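Moving the bin task off the state machine

For most of the winter our two-arm cell ran on a state machine I wrote in a hurry. It had 64 states by the time I stopped adding to it, and I could explain maybe half of them. In March I replaced it with a behavior tree and a separate planning server. This post is about how that went, mostly so I have it written down before I forget the details.

The task itself is simple to say. There is a storage box with a latch and a lid, and a tray next to it. Small parts go between the two. Sometimes the box is closed when we start and sometimes it is open. One arm can reach the latch better than the other. The software has to decide which arm does what, in which order, without the arms hitting each other or the box.

The old setup had all of that mixed together. A state called PRE_OPEN_B would check the lid, pick an arm, plan a motion, run it, and then look at the lid again. If the motion failed it went to PRE_OPEN_B_RETRY, which did the same things with slightly different numbers. When Kofi Owusu joined the project he asked me what the B stood for. I had to look through the commit history to find out, and the commit message said "add B variant."

What I wanted was three pieces that did not know much about each other. One keeps track of what is in the workspace. One plans motions. One decides what to do next. We call the first one Skekadik and the second one Gorketti, and the third is just the tree.

Skekadik is the part I am happiest with. It takes the detections from the camera and turns them into a list of objects with poses and a confidence for each. The old code asked the camera for a fresh answer every time it needed one, so two checks a second apart could disagree, and the arm would get halfway into a move based on one answer and then cancel based on the other. Now everything reads from the same list, and the list only changes when there is enough evidence to change it. An object has to be missing from 10 frames in a row before it gets dropped.

The clear lid was the hard case. Parts seen through it are blurred by the ribs in the plastic, and the detector likes to move them sideways by a few millimeters depending on where the light is. For a while I tried to fix that in the detector. Then I gave up and added a flag to each object that says whether it is being seen through something. If the flag is set, the pose is good enough to say the part exists and is in the box, and it is not good enough to plan a grasp. The tree has to get the lid out of the way and look again first. That was a small change and it removed more failures than anything else I did.
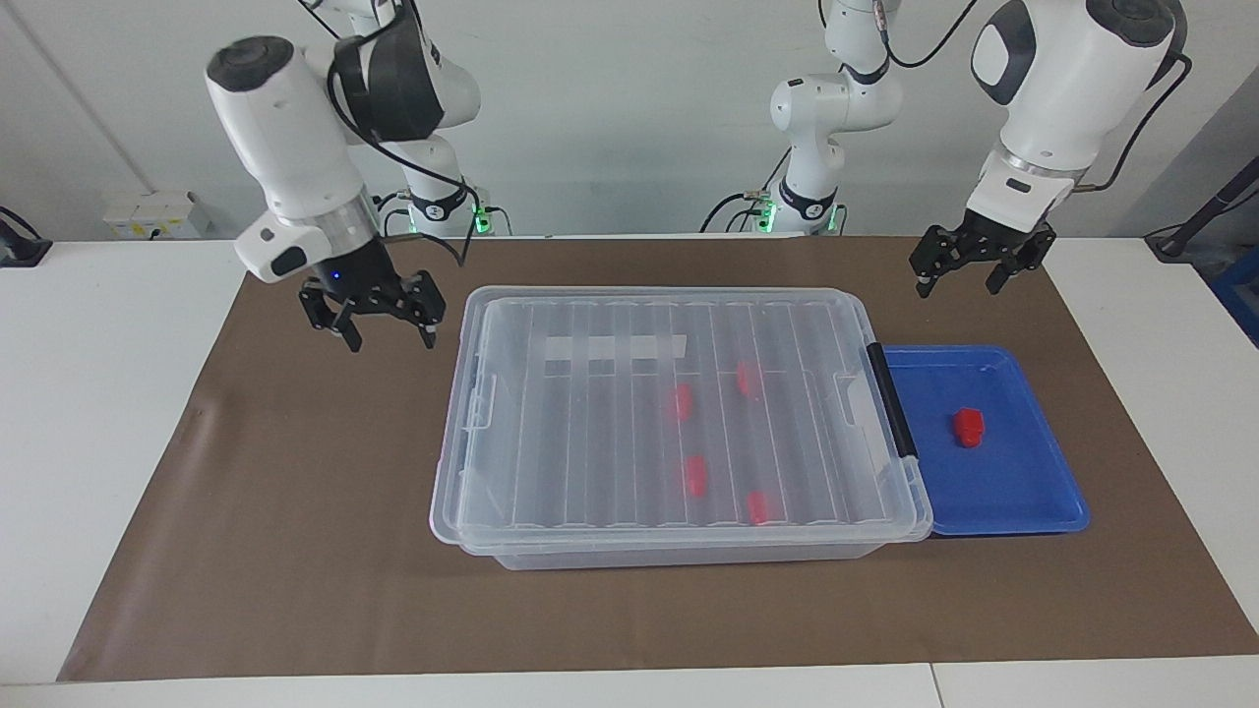 The two arms over the bench, with the lid on the box and one red part in the tray.

A layout like this one loads into Skekadik as a box, a lid, a latch, a tray and the parts. The parts under the lid get the flag and the one in the tray does not. If the goal is to fill the tray, the tree sees that no part in the box can be grasped yet, and goes to the branch for the latch. If the goal is to clear the tray, it still needs the lid open, but it can plan the grasp for the tray part while it waits. The old state machine could not do that second thing at all. It did everything strictly in order.

Gorketti took longer. It is a wrapper around a fairly ordinary sampling planner, and the wrapper is where the work went. The first version planned for both arms at once, as a single robot with twice as many joints. It gave correct plans and it was slow. On bad days it would sit there thinking while both arms hung over the table doing nothing.

The second version plans one arm at a time. The arm that goes first gets a plan as if the other one were a fixed obstacle. The second arm then plans around the path the first one is going to take, with the timing included. This can fail in cases where the combined planner would find an answer, for instance if both arms want to be over the box at the same moment. When that happens we swap the order and try again, and if that fails too, one of the arms is sent back to a parked pose and the other goes alone. It is not elegant. I was worried we would see a lot of parking, and we see very little.

There was one bug in this that took me most of a week. The second arm would sometimes stop in the middle of a clear path and report a collision with the first arm, which was nowhere near it. I checked the collision meshes. I checked the calibration between the two bases. I wrote a tool to play the plans back slowly and saw nothing wrong. The problem was that the first arm's path was stamped when it was planned, and the second arm's checker compared it with the time when it was run. If there was a delay between the two, the checker believed the first arm was somewhere it had already left. Fixing it was two lines. I kept the playback tool, and I use it almost every day now, so I suppose some of the week was well spent.

The cables also needed attention. Gorketti knows about the links and the grippers, and it did not know about the cables that run along them. I did not want to simulate a cable. What we do now is put a fat capsule around each wrist and limit how far the last joint can turn in one plan. The limit rules out some grasps that would be fine in practice. I can live with that.

Then there is the tree. I had read a lot of posts saying behavior trees would make everything easy to read, and I would say ours is easy to read at the top and less so at the bottom. The top level is short: make sure the workspace is known, make sure the lid is in the right state, move parts, check the result. Under "move parts" it gets busy. Arm choice is in there, and retries, and the rule about what to do when a grasp closes on nothing.

I rewrote the retry logic twice. The first time, I let each node retry itself, and we got retries inside retries. One run tried the same bad grasp for several minutes before I noticed. The second time, I took retries out of the nodes completely and put them in one place near the top, with a count for each object. If a part has failed twice, the tree moves on to another part and comes back later. Often a part that was hard to pick is easier after its neighbors are gone, so this works better than I thought it would.

Kofi wrote the logging, and I would like to give him credit for it, because I would have skipped it. Every tick that changes something is saved with the object list and the plan that was active. We can load any moment from any run and step the tree forward from there, on a laptop, with no robot. Before this, my way of debugging was to set the parts up by hand in what I remembered as the same positions and hope it went wrong again.

With the logs in place we wrote tests. There are 623 saved moments in the test set now, nearly all taken from real runs, each with a note of what the tree should do next. It runs before every merge. The first time we ran it on the branch I thought was finished, it found a case where the tree would pick the far arm for the latch if the near arm had just reported any error, even one that had been cleared. I had watched that happen on the bench and put it down to chance.

Some things are still not good. The tree checks the lid too often, and each check costs a little time. The detector is weaker on parts that touch each other than on parts with space around them, and Skekadik will sometimes merge two into one for a few frames. I have a branch that uses the part dimensions to split them again. It helps with pairs and makes a mess of groups of three.

Configuration is also spread over too many files. There is one for the bench, one for each arm, one for the planner and one for the tree, and a couple of values are in two places. I changed the table height in one file last month and spent an hour wondering why the grippers were stopping short. The plan is to move everything to a single file that is checked when the system starts, and to refuse to start if anything is missing. Kofi wants it to print the values too. I agree with him.

I have also been asked if I would release any of this. The playback tool, probably yes, once I take out the paths that only exist on my machine. Gorketti depends on too much of our own setup to be useful to anyone else right now. If you are working on timing checks between two arms and want to compare notes, my email is on the contact page.

The next job is getting the latch branch to work from either side. At the moment only one arm is allowed to touch it, and the tree has that written in as a plain if statement, with a comment from me that says "temporary."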